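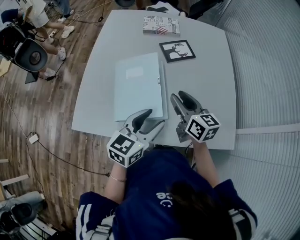

Workshop Help > Robots and Automation > Kits and Services

Is the Firkov hand-held gripper kit worth $539 if I don't own a robot arm yet?

Posted 6 June 2019 in: Before You Buy, Grippers

I keep seeing the Firkov pair recommended and I can't tell how much of it is sales talk. You get two grippers you hold in your hands, each with a marker cube on top, and you do ordinary table jobs with them while a camera records from your head. The idea is that the recordings get turned into motions an arm can learn from later. Price is $539 for the pair, plus $39 a month for the Kidel processing service, which as far as I can tell is the only thing that reads their files.

The sales page says "no robot required" and "train today, deploy tomorrow." I have a small shop, I sort and pack paper goods, and I have no arm. My plan was to record first and buy the arm in the fall. Is that sensible or am I paying for a very fancy pair of salad tongs? Also, do the curved fingers do all right with flat things? Most of what I handle is folders, thin books and small frames.

3 answers

Answer 1 (accepted)

I had the kit for most of a winter and sent the processing plan packing before that. My opinion, for what it's worth.

The hardware is okay. The rubber pads hold up and the cubes stay put if you tighten them properly. The tracking works as long as the head camera can see the printed faces. Turn your wrist too far, or lean over so your arm is in the way, and you get a gap in the track. The software fills the gap with a guess and doesn't warn you. I only found this out by scrubbing through the files one at a time.

Flat things are the weak spot. A closed folder lying on a table gives the fingers nothing to get under. You end up sliding it to the edge and pinching it there, or prying at a corner. You can do it, and you'll get decent at it, but now your recordings teach an arm to do the same clumsy slide, and your arm may not reach the table edge at that angle. Books are easier if they have some thickness. Small frames were somewhere in between for me.

As for "deploy tomorrow" — no. I did 200 recordings of one job before anything useful came back, and I had to throw out a good many of them. And the output assumes fingers shaped like theirs. If you buy an arm in the fall with a different gripper on it, expect to start over or buy the Firkov fingers for it too, and those are sold separately.

Pick the arm first. Then ask Kidel in writing whether they support it.

Answer 2

Disagree a little with the above. Recording early did help me, mostly because it made me see how messy my own table routine was. But I rented. Zutudwood does a 3 week loan with a deposit and you can settle the flat-object question yourself for a lot less money. Check that the chargers are in the box, mine came one short and it took a while to sort out.

Don't sign up for the yearly Kidel plan. The monthly one cancels fine.

Answer 3

just get suction cups for paper

Comments

The poster: Thanks. I wrote to Kidel about arms and got a link to the same sales page. Going to try the loan.

Suction is fine until you hit anything with a clasp or a rough cover. Wouldn't rule it out though.

Has anyone compared these with the Munasinghe set? It's heavier, and I've read the tracking has the same trouble with a turned wrist, but it saves to plain files you can open yourself. That alone would sell me.

Re: Munasinghe, I tried one at a trade show. Heavy is right. My forearms were done in half an hour.

Does the $539 include the head camera or not? The page is worded so you can read it both ways.

It didn't when I bought mine.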